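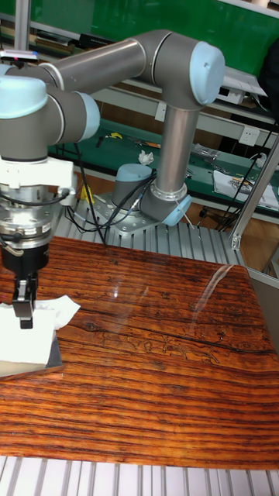

The arm at the Flarnusholm workshop, with its gripper pointing down at a stack of white sheets.

A shared workshop in Flarnusholm says its home-assembled robot arm will be sorting and handing out paper for members by January. On present evidence, members may want to keep using their hands.

The project, called Lumemard, has cost 1,315 euros in parts and fees so far, not counting the arm, which was bought second-hand with a loan from the workshop's own funds. The loan was 800 euros over budget when it was approved, and six members voted against it.

Natália Kolář, who leads the build, said the group had chosen paper on purpose. "Anyone can pick up a block," she said. "Thin sheets slide, they fold, they stick to each other. If we can do that, we can do a lot of other jobs in here."

Whether they can do that is a fair question. The group's log, which is open to members, lists 47 attempts to lift a single sheet from a stack. It marks almost half as successes, but the notes beside them show that "success" includes tries in which two or more sheets came up together. Kolář said the definition would be tightened before the next round.

The arm stands on a metal base plate that sits on an aluminium platform, behind a table with a strong wood-grain pattern. It carries a black gripper with two fingers. Zeman, a small supplier that sold the group its adapter parts, has offered a discount on softer fingertips, though no order has been placed.

Supporters point to Banditz, the workshop's earlier attempt at a self-loading label printer, as proof that members can finish what they start. Banditz was finished. It was also switched off after two months when people found it quicker to load the labels themselves.

Kolář rejects the comparison. "That was a machine for one job," she said. "You can teach this one something else."

No list of other jobs has been published. Members will be asked to approve a further round of spending at their next meeting, and the group says it will give a live demonstration beforehand.

30/07/2023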